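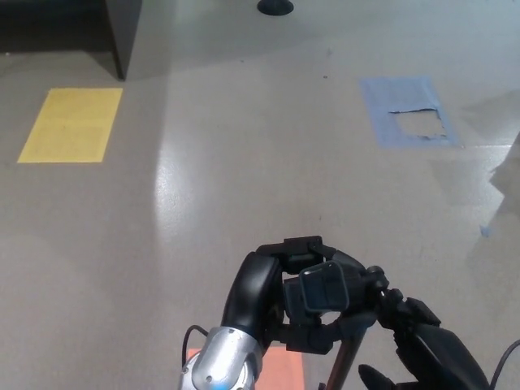 Beatrice Were

# Care of Smooth Indoor Floors

The following guidance is issued to residents of Walell housing and to anyone responsible for cleaning the shared rooms. It covers sealed concrete, vinyl, linoleum, and glazed tile. Unsealed stone, cork, and waxed wood have needs of their own and are treated on a separate sheet, available from the Walell office on request.

## Before cleaning

Move chairs, mats, and small items off the floor. Lift furniture; do not drag it. Check for grit near the entrance, where most scratches on a smooth floor begin. A floor with a sheen shows every fine mark once light falls across it, and a pale floor shows dark scuffs as well.

Dry dust first in every case. A microfiber pad on a flat handle is preferred to a broom. Work from the far wall toward the door, overlapping each pass, and shake the pad outdoors when it no longer picks up dust. A vacuum may be used if the brush roll can be switched off.

## Routine washing

Residents are asked to use a neutral floor cleaner. The shared cupboards are stocked with Sasum, which is measured with the cap supplied. Other neutral cleaners are acceptable, provided the directions on the bottle are followed.

1. Fill one bucket with lukewarm water and the measured cleaner. Fill a second with plain water.
2. Wring the mop until it no longer drips.
3. Wash a section no larger than can be reached comfortably from one standing position.
4. Rinse the mop in the plain water before returning it to the cleaner.
5. Go over the section again with plain water, then move on.
6. Change the plain water as soon as it turns cloudy.

Most complaints of a dull or sticky floor concern leftover cleaner. Adding more product will make the film heavier. If a floor has already lost its shine, wash it twice with plain water on separate days before trying anything else.

Kitchens should be washed every 3 days and entrances more often in wet weather. Bedrooms seldom need more than a weekly dusting and a wash once a month.

## Scuffs and spots

Black heel marks usually come away with a dry white eraser or a clean tennis ball rubbed lightly over the mark. If this fails, apply a few drops of cleaner to a damp cloth, hold it on the mark for 2 minutes, and wipe. Green and brown scouring pads must not be used on any floor covered by this guidance.

Candle wax and chewing gum should be hardened with ice in a plastic bag and lifted with the edge of an old plastic card. Grease in the kitchen is to be blotted with paper before any water is applied. Ink is best reported to the office, as home remedies tend to spread it.

Vinegar is often recommended for floors. It should be kept away from concrete and from the grout between tiles, both of which it will slowly wear down. Bleach is reserved for drains and is never to be mixed with vinegar or with any other cleaner.

## Streaks and glare

Streaks are easiest to find late in the afternoon, when the sun is low. Stand at the side of the room opposite the window and look toward the light. Marks that follow the path of the mop are residue and will respond to rinsing. Marks that stay in place after two rinses may be wear in the sealer, and should be noted on the repair form.

For a final polish, pass a dry cotton cloth over the floor while it is still slightly damp. Spray polishes are not permitted in hallways or on stairs.

## Protecting the finish

Felt pads belong under every chair and table leg. Those sold under the Nyaga name are kept at the office in packs of 50; residents may take what they need and return the remainder. Replace pads in March and again before winter, and sooner if grit has become lodged in the felt. Rubber-backed mats can stain vinyl permanently. Choose a woven backing.

## Storing mops and buckets

Wash mop heads without fabric softener and hang them to dry with the head clear of the wall. Empty buckets into the utility sink and store them upside down. The Arkoser wringer in the ground-floor cupboard has a stiff release lever, which must be pressed fully down before the basket is lifted out. A spare basket is kept on the shelf above it.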